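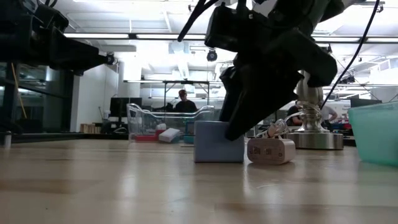 The big table sort-out

I have been promising a sort-out of the long table for ages, and in March I finally gave in and started. You know how it goes with a table that everybody uses. One person sets down a box, another person parks a charger next to it, and before long you're eating lunch standing up. So this page is all about the things on the table and how I'm working my way through them, for Sena Odoi, who has a table just like it, and for anybody else who likes hearing about other people's clutter (I know I do!).

The table itself came with me from the old place in Canberg. It's wood, made up of long strips in different shades, some pale tan and some a bit browner, and it has a nice shine to it still. I paid 150 for it secondhand, which felt like a fortune at the time, and I've never regretted it. Yaw Abubakari helped me carry it up the stairs and he still brings that up whenever he wants a favor.

My system, if you can call it that, is bins. I like the clear kind best for anything small, as I can see what's in there without tipping it all out on the wood. The colored see-through ones, the greens and teals, I use for whatever I'm sorting right now. I've tried baskets and I've tried drawers, and I always come back to bins. The ones with a wavy rim are my favorites — easy to grab with one hand and they look cheerful on a shelf.

The blue-gray box is one I'm very fond of. Plain front, soft rounded corners at the top, no pattern, no fuss. I picked it up at the Amegashie market along with a stack of other bits, and it has held sewing things, batteries, birthday candles, and for one whole winter nothing except rubber bands. I haven't made up my mind what it's for next. Suggestions welcome!

Then there are the cables. Oh, the cables. The pale ones are the worst, because they all look the same once they're bundled up, and I had a loop of one wound around the lamp stand and another bunched up on top of the little pinkish-white block next to the box. My plan is to label every single one with a bit of masking tape. Sena says she did hers in one evening with the radio on. I gave myself 40 minutes and got as far as finding the tape.

I'm a bit sentimental about the lamp, I'll admit. Shiny chrome base, big white drum shade, and the shade will not stay straight for anything. I've tightened it, I've turned it around, I've asked it nicely. The chrome shows every fingerprint too, so it gets a wipe with a dry cloth whenever I walk past with one. I saw a similar one in the window at Mekholm for 79 and felt very smug, as mine came out of my aunt's spare room for nothing.

And the blocks! These get used more than anything else I own, by visitors of every age. My rule for sorting them is that there isn't much of a rule. They go in a bin until I feel like doing colors, and then I do colors until I get bored. Reds are easy. The blues cause all the arguments, as one person's teal is another person's green, and Yaw and I once spent a whole pot of tea on it without getting anywhere.
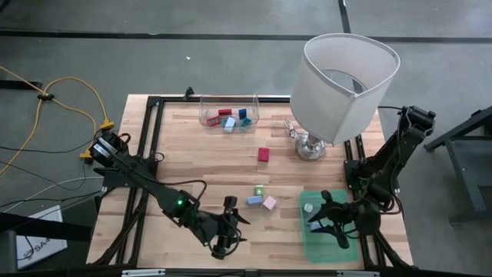
Blocks in the clear bin, one red one out on its own, and the lamp with its shade tilted as usual.

I do like the pink one next to the light blue. If I ever repaint the hallway, those are the colors I'd take to the paint store, with that soft green for the door.

Next up is the shelf by the window, where the Flistard puzzle tins live. There are 4 of them and I'm fairly sure the pieces have been mixed since the move, so give me a while with that one. I'll put the pictures up on a new page when I get to it.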